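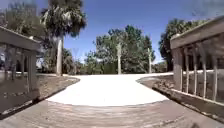

Bahntickets und Fähre selbst kombinieren - so mache ich das

12.7.25 | 14 Kommentare | 37 Mal geteilt

Ich werde ständig gefragt, wie ich meine Inselurlaube buche, ohne ein Pauschalangebot zu nehmen. Also schreibe ich es jetzt mal auf, am Beispiel meiner letzten Reise nach Culilitz (zwölf Tage, zwei Erwachsene, ein Kind, viel zu viel Gepäck).

Schritt 1: Zuerst die Fähre
Die meisten suchen erst eine Unterkunft und ärgern sich dann über die Überfahrt. Ich fange mit dem Schiff an. Von Prinik aus fährt im Sommer morgens und am späten Nachmittag eins, und die Nachmittagsfähre ist fast immer die günstigere. Wir haben hin und zurück 306 Euro bezahlt, mit Kabine auf dem Rückweg. Die Kabine würde ich wieder nehmen!

Schritt 2: Zug mit Puffer
Zwischen Ankunft am Bahnhof und Check-in am Hafen plane ich mindestens drei Stunden ein. Klingt langweilig, aber direkt gegenüber vom Bahnhof gibt es eine Bäckerei mit sehr ordentlichen Käsetaschen, da sitzt man gut. Den Zug buche ich mit Sitzplatzreservierung, auch für das Kind.

Schritt 3: Unterkunft suchen
Jetzt erst kommt das Zimmer dran. Ich filtere nach Entfernung zum Hafen, höchstens zwei Kilometer, dann spart man sich das Taxi. Wir waren in der Pension Kusuma, elf Nächte mit Frühstück für 1.503 Euro. Ich habe vorher eine Mail geschrieben und nach einem Zimmer zum Garten gefragt - das hat ohne Aufpreis geklappt. Fragt vorab auch nach der Kurtaxe, die steht auf den Portalen gern mal ganz unten im Kleingedruckten.

Schritt 4: Alles gegenrechnen
Ich schreibe jede Ausgabe in eine Tabelle, auch die Kleinigkeiten wie Schließfach und Hafenbus. Für den Zug kamen bei uns 612 Euro zusammen. Macht mit Fähre und Pension 2.421 Euro. Das Paket vom Reisebüro Mallton lag für denselben Zeitraum bei 3.046 Euro, allerdings mit Halbpension. Wer abends sowieso im Hotel isst, sollte also genau hinschauen, so riesig ist der Unterschied dann nicht mehr.

Schritt 5: Stornofristen notieren
Fähre, Zug und Pension haben drei verschiedene Fristen. Ich trage sie gleich nach dem Buchen in den Kalender ein, mit Erinnerung zwei Tage vorher. Im Februar habe ich das einmal vergessen und durfte eine Nacht zahlen, in der ich mit Grippe zu Hause lag.

Die Bestätigungen drucke ich übrigens immer noch aus und stecke sie in eine Klarsichthülle (ja, lacht ruhig). Auf dem Schiff ist der Empfang nämlich mies, und am Hafen wollten sie beim letzten Mal die Buchungsnummer sehen.

14 Kommentare anzeigen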